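About Clolance 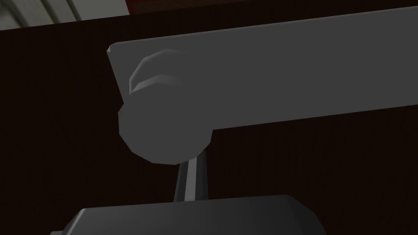 3 min read

Hi, I'm Delyth Gough, and Clolance is my upholstery and chair-caning school. It's been going long enough that I've stopped telling people it's my side business (my sister still does). We teach people to take a tired old chair back to its bones and put it together again so it's good for another generation of bottoms.

I learned the trade from Burgi Zürcher, who had a workshop behind a bakery in Ballarat and let me sweep her floor for most of a winter before she'd hand me a tack lifter. I was cross about that then. By the time she did, I'd watched her strip and web so many dining chairs that my hands sort of knew the order of things. I teach a bit faster than Burgi did, you'll have a mallet in your hand before morning tea, but nearly everything I say in class is something she said to me first, usually with more swearing.

The name comes from a word my nan used for the good armchair nobody else was allowed to sit in. I've never found it in any dictionary and I've no idea how she'd have spelt it.

Our main course is the eight-week evening one. You bring your own chair, drop-in seats are easiest for beginners, and you take it home finished. Please send me a photo before you enrol! I've had people turn up with a wingback on their very first night, and I love the ambition, but you'll still be here at Christmas. The course is $700 with webbing, hessian and tacks included. Top fabric is yours to choose and buy, and I keep a shelf of remnants out the back that you're welcome to rummage through.

Nandi Venter runs the caning weekends at $400. She's far more patient than me and her six-way pattern is a beautiful thing to watch growing. Cane has to be soaked first, so her mornings start slowly with plenty of tea. Magdy and Aicha Chraibi look after the frames: loose joints, split rails, the odd leg the dog got to. They do repairs for the public as well, and quotes are free if you can get the piece to us.

We've a new round of classes starting in September, and the open evening kicks off at 6 pm with scones if I've remembered the cream. Come and have a go on the practice frames, ask Nandi curly questions, bring your mum. Parking is in the lane, but please leave the neighbour's roller door clear, he's been very good to us.

If you're after a gift voucher or you've got a box of old horsehair you don't know what to do with (yes please, I'll take it), ring the workshop and leave a message. I'm hopeless with email but I do call back.

Delyth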